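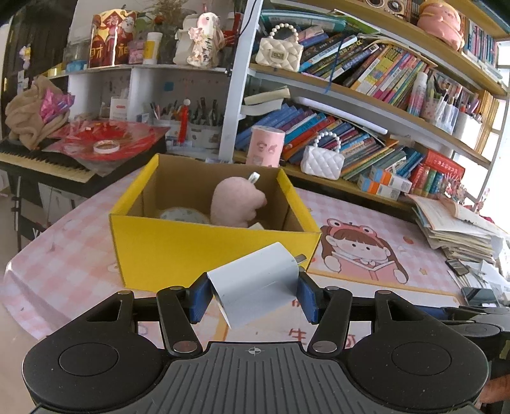
Call for playtesters: help us finish the next Vendolness building sets

Vendolness is a small maker of brick-style building sets, and we're looking for people who like to sit down with a pile of pieces and tell us what they think. If you've ever gotten to step 40 of something and said out loud, "Well, who drew this one?", we would love to hear from you.

We have two sets coming up. The first is the Jumton Ferry, 210 pieces, with a car deck that folds down and a wheelhouse that lifts off so you can get your fingers inside. The second is the Raju Tea Stall, which is smaller at 165 pieces but fussier, mostly on account of the awning. Genalyn Macaraeg designed both of them, and she has rebuilt that awning more times than she cares to tell you. The models are more or less settled. The instruction booklets aren't, and that's where you come in.

What you'd be doing

You'd build one set (or both, if you have the time and the table space) from a draft booklet, at your own pace, and mark it up as you go. Circle the step where you had to go back. Write "huh?" in the margin if that's how you felt. We really do read the margins! Afterward there's a short form to fill in and a phone chat with Tatiana Vondráček, who runs our testing and is very easy to talk to. The chat usually takes half an hour, though she's been known to go longer with anyone who gets her started on old train sets.

Who we're looking for

Builders age 9 and up, and we mean up. Anyone under 18 needs a parent or guardian to sign up with them and join the call. We're short on grown-ups who haven't built anything since they were kids, so please don't count yourself out if you feel rusty. Families building together are welcome too. Imelda and Marites Cruzado tested our lighthouse as a team and sent back one booklet in two colors of ink, with a fair amount of arguing between them, and it was one of the most useful we got.

You'll need a mailing address in the United States and a few free evenings in February. Experience with other brands is fine but doesn't matter much to us.

What you get

You keep the sets you build. We'll also send you the finished retail version once it's out, box and all, and print your name in the back of the booklet if you'd like it there. There's no pay for this one, and we cover postage both ways for the marked-up pages. We do ask that you hold off on posting photos until the sets are on sale.

How to sign up

We have room for 37 testers. Write to Kenneth Talavera by way of the contact page on our website and put "Plenadeo" in the subject line (it's our name for this round of testing). Tell him who'll be building, their ages if they're under 18, which set you'd like, and the last thing you built, even if it was a bookcase. He'll write back to everyone, though it may take him a week or two.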